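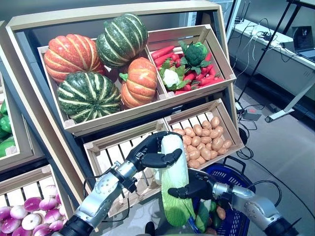
Subject: Re: [gridthorpe-families] Splitting the house without selling it

On 13 August 2025, the Baxter group wrote:

> We separated in October and still own the place in Tindovwood together. Neither of us wants to sell yet. The bank says one of us can refinance, but the lawyer quoted $2,000 just to draw up the agreement. Has anyone done this for less? There are no kids involved and we are on speaking terms.

We did much the same thing two years ago, also without kids. A few points from our side.

Get the house valued before you talk about who pays what. We used a neighbour's sale price as a guide and were out by $30,000, and it took weeks to sort out.

Ask for a fixed fee. Our first lawyer charged by the hour and the second didn't. If you turn up with the mortgage statement, super balances and car loans already listed, there is less for them to do. The Prurnura legal centre gives up to 30 minutes free, but you have to book and the wait was 13 days for us.

Don't rely on a handshake — we did for a while, and the bank wouldn't look at the refinance until there was something signed.

Check the joint credit card too. Ours stayed open and a $20 monthly charge kept going through on it long after we'd both moved on.

Happy to send our list of documents off-list if it's any use.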